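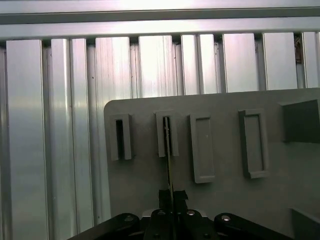

Bench servicing of desktop towers

Bench servicing is the repair, upgrading or stripping of a desktop computer on a fixed work surface, with the case laid on its side and one side panel removed. It is distinct from field servicing, where the machine is opened at the user's desk. The term covers memory changes, card changes and the recovery of parts from retired machines.

Work surface
Benches for this work are often built from aluminium extrusion. The long slots between the profiles accept sliding nuts, so stops and holders can be fixed anywhere along the length. Bare metal conducts – an unprotected circuit board should not be powered while resting on it.

Small parts are kept on a separate plate with upright holders. Narrow slots suit thin items such as memory modules, and shallow recesses suit flat ones. At the Bomthorpe workshop, set up by Stanisława Marciniak, each plate carries a number and stays with its machine until the case is closed. The workshop's register lists 176 plates.

Position of the case
With the tower on its side, the motherboard lies flat and the sockets face up. Modules and cards can then be pressed straight down, and a dropped screw is less likely to roll under the board. The power supply runs along one side of the case and is left in place for most jobs. The mains lead is taken out before the panel is opened.

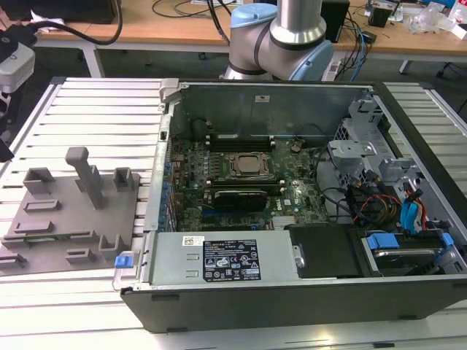
Desktop tower on its side with the panel off. The processor is near the middle of the board, between two sets of memory slots.

Cables that cross the board are moved aside before any module is touched. Blue plastic is used in some cases to mark clips and latches meant to be worked by hand, though the colour differs between makers.

Clearance
The walls of the case limit how far a hand or tool can be tilted. Slots close to a wall are reached from directly overhead. The Prodcombe bench manual, edited by Miłosz Kołodziej, calls for a clear approach to the slot before a latch is opened, and for any tool to be kept off the sheet metal while a part is being lifted.

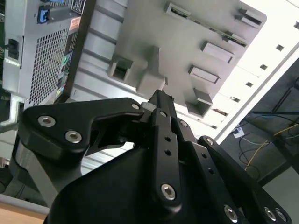 Memory modules
A memory module is a narrow circuit board with contacts along one long edge. It is held upright in its slot by a latch at one or both ends. To take it out, the latches are pushed outward and the module is lifted by its ends. An offset notch in the contact edge matches a key in the slot and prevents reversed fitting. A module goes in with even pressure until the latches close.

Modules of different generations are not interchangeable, and capacity is no guide to fit. Older desktop stock includes 256 MB modules that will not enter a current slot. Slots are filled in the order given in the board's manual.

Parked modules are stood in a holder or laid in an antistatic tray. The contacts are not handled. If they are, they are wiped with a lint-free cloth and isopropyl alcohol and left to dry.

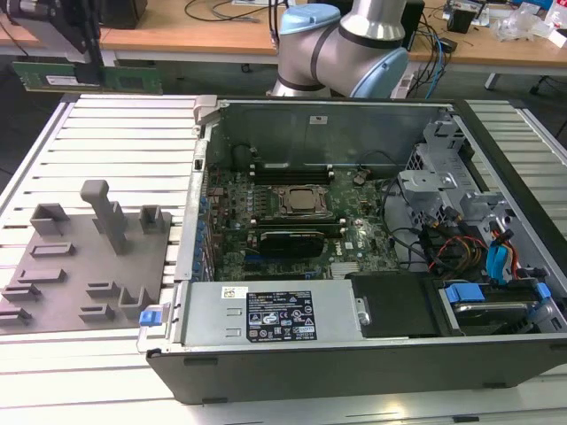 Vilja Sjöberg, in a note appended to the August revision, disagrees with the use of upright holders for long storage. Modules left standing gather dust on the upper edge, she writes, and anything out of its machine for more than 14 days belongs in a closed antistatic bag with the machine's number on it.

See also
Antistatic wrist strap
Expansion card
Power supply unit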